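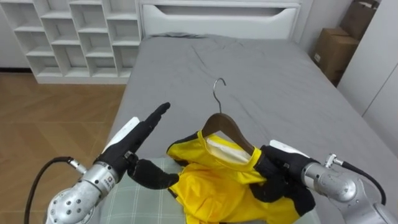
Outerwear / Jackets on hangers

Windum is a card index of clothes and how they get put away in a small bedroom. Version 2, updated 9th October. It holds 82 entries, and jackets are the part I enjoy most – they slide, they bunch up, the sleeves go everywhere, and every one of them wants to be handled a little differently!

The yellow and black jacket is a good place to start reading. It goes with a wooden hanger, and the bed is the work surface: lay the jacket down, get the hanger into the shoulders, then smooth out the front before lifting. A plain gray sheet is great for this, as a bright jacket shows up so well against it.

What an entry contains

garment: type and main colors
hanger: wood, wire, plastic or none
surface: where the garment was laid out
goes_to: rack, wardrobe or shelf
notes: free text, sometimes long (sorry, I get carried away with collars)

The room itself has its own file, room.txt. Read that one early, because goes_to makes much more sense once you know the layout. 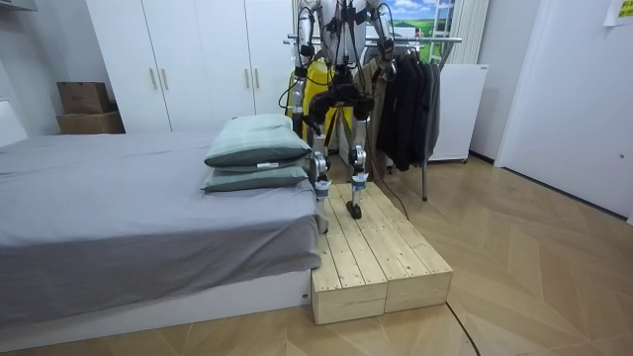

It also explains the short names. "Step" means the two pine boxes pushed together at the foot of the bed, "rack" is the clothing rack, and "pillows" always means the green pair, stacked. Bedding has 9 entries of its own, mostly about fitted sheets and their corners.

Known gaps

Only 43 entries have a hanger filled in. Wool coats are missing completely, and I hope to add some in November. Spelling of colors is settled now (gray, never grey), but "sage" and "pale green" are both still in use for the pillowcases.

Folder names come from the two earlier lists I merged, Zustley for tops and Salazar for everything with a zipper.

Comments on this version
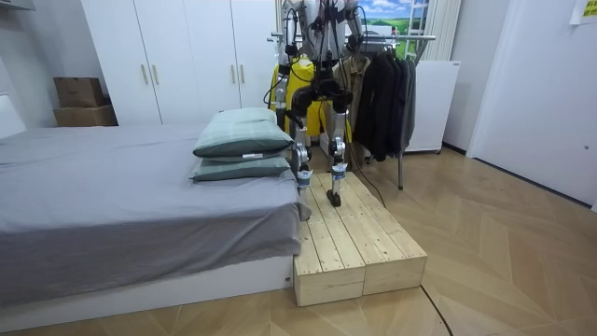 Memow: Could the bedding entries say which corner of a fitted sheet to start with? I always begin at the foot and it pops off by the time I reach the pillows. Also, please keep the long collar notes – I've read them twice.

Reply: Yes, happily! I'm adding a field called first_corner, and the collar notes are staying. If you have a method for hoods, send it along and I'll put it in the jackets folder.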